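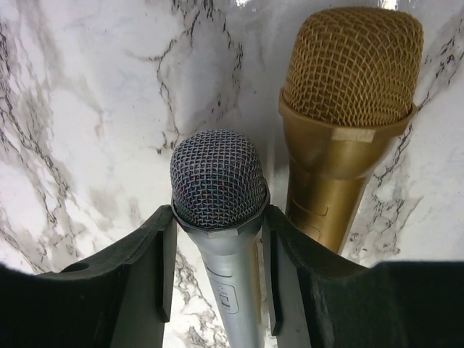

Ullovell is a collection of spoken recipes, gathered over one long winter from home cooks who were kind enough to talk us through a favourite dish from start to finish. We wanted the way people really say these things - "a good glug", "until it looks right" - because written recipes tidy all of that away. Most cooks spoke into an ordinary handheld microphone, much like the silver one with the round mesh grille, and a few used whatever they had in the kitchen drawer.

Archive > Spoken Word > Ullovell

## What you get

There are 179 recordings, each with a typed transcript beside it. Soups and puddings make up the larger share, and I'm afraid fish is rather thin on the ground. Names of family and neighbours have been taken out of the transcripts and bleeped in the sound.

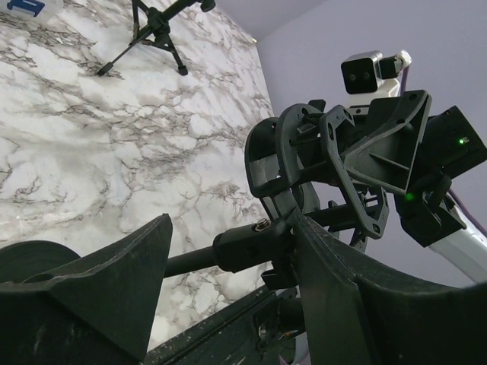 Transcripts keep the ums, the false starts and the calls to the dog, so please don't be alarmed by them. Where a cook gave an amount in cups or ounces we left it alone, and a separate column called `metric` holds our own conversion. If you find a slip in that column (I'm sure there are a few!), do open an issue and I'll see to it.

## Folders

- `audio/` - one file per recipe
- `text/` - transcripts, plain text
- `prasance/` - the 80 recipes tagged by step, using the Prasance labels 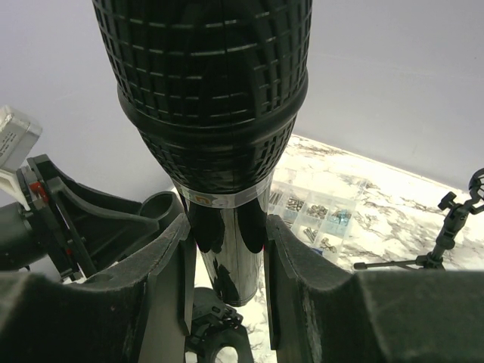
Can I use the recordings in a class or a radio programme? You're welcome to, as long as you credit Ullovell and leave the bleeps in place.

Last updated: February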